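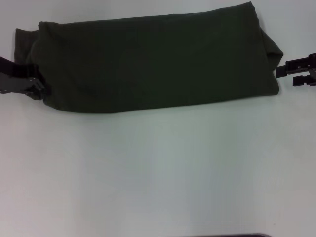 Where Does the Color in Your Clothes Come From?

Look at what you are wearing today. Maybe your socks are red and your shirt is dark green. Cotton does not grow red or green. It grows white or cream, and a few kinds grow light brown. Sheep's wool is mostly white, brown, gray or black. Nearly every bright or deep color in your closet was put there with dye.

What is a dye?

A dye is a colored substance that soaks into a material and stays there. Paint is different. Paint sits on top of a surface, like frosting on a cake, and you can scrape it off. Dye goes inside the fibers, which are the tiny hairs that thread is made from. If you pull a thread out of a dyed shirt and snip it in two, the cut end is usually colored all the way through.

Blue jeans are an exception. The blue dye in jeans stays mostly near the outside of each thread, and the middle is still white. When the outside rubs away, the white shows. This is why jeans turn pale at the knees first.

Dyes from plants

For thousands of years, people made dye from things they could find or grow. Many of them were plants.

Madder is a plant with thin, reddish roots. The roots were dried, ground up and soaked in warm water to make red and orange.

Weld is a tall plant with small yellow flowers. It makes a clear, strong yellow.

Woad and indigo both have green leaves, and both make blue. You cannot see any blue when you look at the leaves. It only appears after the leaves are soaked and the liquid meets the air.

Walnut hulls, the soft green covers around the shells, make brown. They also turn your fingers brown for a week, so wear gloves.

Dyes from animals

Some dyes came from animals. A tiny insect called cochineal lives on cactus plants in Mexico and South America. When it is dried and crushed, it makes a bright red. Cochineal is still used today in some foods and lipsticks.

A purple dye came from sea snails. It took thousands of snails to dye one piece of clothing, so purple cloth cost a great deal of money. In ancient Rome there were laws about who was allowed to wear certain kinds of it.

Why green is tricky

Since so many plants are green, you might guess that green was the easiest color to make. It was one of the hard ones. The green in leaves is called chlorophyll, and it does not hold on to cloth very well. It fades quickly to a dull yellow or tan.

Dyers got green by dyeing the same cloth 2 times. First they dyed it yellow with weld. Then they dipped it in blue. More blue made a darker green, and a little brown or gray made it look like an olive. Some very old wall hangings now have blue trees in them. They were green when they were new, but the yellow faded and the blue did not.

Making the color stay

If you spill grape juice on a white shirt, it leaves a stain, and you might think grape juice would make a good dye. After many washes, though, the purple gets weak and grayish. A good dye has to stay put in water, soap and sunlight.

Many plant dyes need a helper to do this. The helper is called a mordant (say it MOR-dunt). One common mordant is alum, a white powder. The alum sticks to the fiber, and the dye sticks to the alum. The word comes from an old French word for "biting," as if the mordant bites the cloth and holds on.

A mordant can also change the color. Wool dyed with weld and alum comes out bright yellow. Add a little iron and it turns olive green.

An accident in a laboratory

In 1856, a student named William Perkin was trying to make a medicine in London. He was 18 years old. His experiment went wrong and left him with a dark sludge. When he cleaned it out with alcohol, the liquid turned purple. He tried it on a piece of silk, and the color stayed.

Perkin opened a factory and sold the new purple, which became known as mauve. Other chemists began looking for more colors. Dyes made this way are called synthetic dyes, and most clothes sold today are colored with them. They cost less than most plant dyes, and it is easier to make the same shade again and again.

Try it: onion skin dye

You need an adult for this, since part of it uses a hot stove.

1. Save the dry, papery skins from 6 yellow onions.
2. Put the skins in an old pot and cover them with water.
3. Have the adult simmer the pot for half an hour. Let it cool, then strain out the skins.
4. Wet a piece of white cotton or wool with plain water and squeeze it out. Wet cloth takes up the dye more evenly.
5. Put the cloth in the dye and leave it overnight.
6. Rinse it in cool water until the water runs clear, then hang it up in the shade.

The cloth should come out yellow, gold or light orange. Wool often turns out stronger than cotton. Cut off a small piece and tape it to a sunny window, and keep the rest in a drawer. Compare the two after a month.

Words to know

Dye — a colored substance that soaks into a material and stays there.
Fiber — a very thin strand. Many fibers twisted together make thread.
Mordant — a substance that helps dye hold on to cloth.
Synthetic — made by people using chemistry.
Chlorophyll — the green substance in leaves.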